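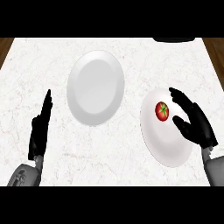 Lurnby Reunion Night Party Box (2nd edition)
By Boketum

Everything you need to host a watch party for the reunion episode. Scorecards, paddles, buzzer, the works. Built for groups who yell at the TV and want points for it.

Works with any reality show that has a reunion, a couch and a host with note cards. Dating shows, housewives-type shows, the ones with the yachts. Not tied to any network or series.

What's in the box
Scorecards, pad of 2000 tear-off squares (yes it's a lot, they go fast)
11 guessing paddles, double sided — "Staying" / "Splitting"
Tabletop buzzer, takes 2 AA batteries, not included
Prediction envelopes with stickers
Rule booklet, short
Pencils

How it plays
Everybody fills out a prediction envelope before the episode starts. Who walks off set. Who brings up the ex. Who cries first, who says "receipts", who gets asked about the text messages. Seal it. Buzz in when your thing happens. First buzz takes the point, ties go to whoever is sitting closest to the TV. Open the envelopes at the last commercial break and add it up.

Streaming with no ads? Use the halfway mark. Booklet has a page on two-part and three-part reunions.

New in this edition
Louder buzzer. The old one got drowned out, we heard you.
"Splitting" side of the paddle is now orange, easier to see in a dark room
Took out the social media round. Too much phone time, people stopped watching
Added a bonus card for surprise guests and one for babies announced on air
Thicker envelopes so you can't read thru them

Specs
Item no. 2083
Players: up to 11, teams if you have more
Ages: 17 and up, the bonus cards get a little spicy
Box: cardboard, matte finish, magnetic lid
Language: English only for now

Shipping
In stock at the Prasbridge warehouse. Orders placed before noon go out same day. Standard ground only on this item becuase of the box size. No gift wrap in October, we get too busy with finale season.

Refill packs
Scorecards and envelopes sold seperately as the Kordestani refill, fits both editions. Paddles from the first edition still work fine, the colors just won't match.

Returns
30 days, unopened. Opened boxes — store credit if the envelopes haven't been written on. Dead buzzer gets replaced free, email a short video of it not buzzing.

Questions we get
Can I use it for an awards show? Sure. Skip the paddles, keep the envelopes.
Do you sell just the buzzer? Not right now.
Can you print our show's cast on the cards? No custom printing. There's a blank line on each one, write the names in.
Is the first edition still around? Sold out, not coming back.

From the designer
"I wanted something my sisters would fight over. They did. We changed the tie rule after that." — Phong Đồng

Page updated 2023-09-05. Price shown at checkout, tax not included.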